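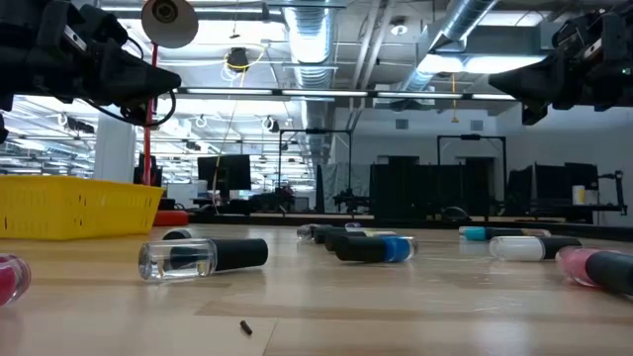 Nail polish bottles on a light wooden table, most of them on their sides.

Search the wiki Go Search

Nail polish is a colored or clear lacquer painted on the nails, and I've been keeping this entry going since I owned 2 bottles (I'm at 43 now, help!). A bottle is usually glass, with a brush fixed inside a long cap. Clear polish works as a base or a top coat, while blues, pinks and milky whites go in between. I store mine upright, so the polish stays off the neck and the cap doesn't glue itself shut. If a color has separated, I roll it between my palms for a bit – shaking gives me bubbles every time! Thin coats dry fastest, and I leave mine 15 minutes before touching anything.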